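Flallach Home & Workspace Help
Desks and storage > Cupboards under desks

Lever arch binder won't stand upright in the cupboard under my desk

Posted by Wiltelura, 25/04/2020

I have a desk with a cupboard built in underneath, wooden top, single hinged door. Inside there is one shelf. I want to keep my household paperwork in it, which at present is one large blue binder plus a flat storage box that has to stay with it.

The problem is height. The binder goes in if I lean it, but it will not stand up straight because the top corner meets the underside of the desktop. When leaned it slides forward over a few days until it rests against the inside of the door. The next time I open the door the binder comes out with it.

I have tried the following:

Binder upright, spine outwards: too tall.
Binder flat on the shelf: fits, but then the box has to sit on top of it and I have to lift the box out every time I want a document.
Binder leaned against the side wall: fits, slides.

I would prefer not to drill into the desk. The shelf is fixed, so I can't lower it. Is there a standard way of dealing with this, or do I need smaller binders?

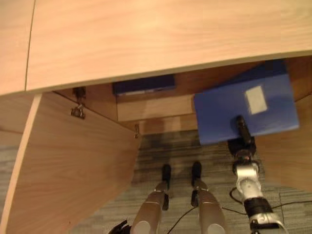 Other details that may matter. The door stays closed with a small metal latch and I don't want to put any load on it. I open the cupboard perhaps twice a week. The binder is A4 with a wide spine and it is close to full. I do not need everything in it to hand, only the current year's bills and the insurance papers.

3 replies

Jeon

Measure before you buy anything. You need three figures: the clear height between the shelf and the underside of the desktop, the clear depth from the back wall to the inside face of the closed door, and the clear width between the side walls. Take the height at the front as well as at the back. On some desks there is a rail behind the front edge of the top, and that rail decides what will pass through the opening even when there is more room further in.

An A4 lever arch binder is normally a little under 32 cm tall and a little under 29 cm from spine to opening edge. If your clear height falls between those two figures, turn the binder on its long edge so that the spine is along the bottom or the top. Spine down is better. The rings then carry the paper from below and the sheets do not drag on the holes. You lose sight of the spine label, so put a second label on the upper edge of the front cover, where it can be read from above when the door is open.

If the clear height is less than 29 cm, no full A4 lever arch will stand in there in any orientation and you should stop trying. Leaning is not storage. The bottom edge has only friction to hold it, and a smooth plastic cover on a smooth shelf has very little of that.

For sliding in general, cut a piece of ribbed rubber drawer liner to the size of the shelf. It costs little, needs no fixings and can be lifted out again. Cut it 5 mm short on every side so it does not ride up at the edges. A binder on its long edge also needs something beside it to stop it falling over. A heavy metal bookend with a flat foot will do, with the foot under the binder.

Regarding the box: put it at the back on the side opposite the binder and leave it there. If it needs to come out more often than the binder, swap them.

Alum

just get box files and lay them flat, I did this in May last year and have had no trouble. binders are a waste of space, they are wedge shaped so you never get two side by side properly

Flatpacker_1631

I agree with Jeon on measuring and on the liner. I would also split the binder.

A wide-spine binder close to full is heavy, and the weight is part of why it creeps. You say you only need this year's bills and the insurance papers. Take those out and put them in a slim ring binder or a flat document wallet. A slim binder with a 40 mm spine will lie on the shelf without taking the whole of the height, and the box can go beside it or behind it depending on your width. The older papers can go somewhere less convenient, such as the top of a wardrobe.

If you stay with the full binder and lay it flat, reverse the order you described. Box underneath, binder on top. This works only if the lid of the box is rigid and does not need to be opened often. Put the spine of the binder towards you and the rings will not catch on the door frame on the way out.

One method for holding a leaned binder without drilling: a strip of square softwood, 18 or 19 mm, cut to the internal width and laid across the shelf on top of the liner. Fix it with removable adhesive strips. The bottom edge of the binder sits behind it and cannot move forward. Check that the strip is clear of the hinge side before you stick it down, as the door hinge may project into the opening when the door is closed.

I would not bother with magnets or hooks on the inside of the door. The hinges on this sort of cupboard are adjusted for the weight of the door alone, and if they drop by a millimetre or two the latch stops lining up.

Wiltelura (original poster)

Thank you. Clear height at the front is 30 cm, so upright is out but the long edge is possible. I will try it spine down with the liner first and move the old papers out whatever happens. Box files would not suit me as I need the papers to stay in order.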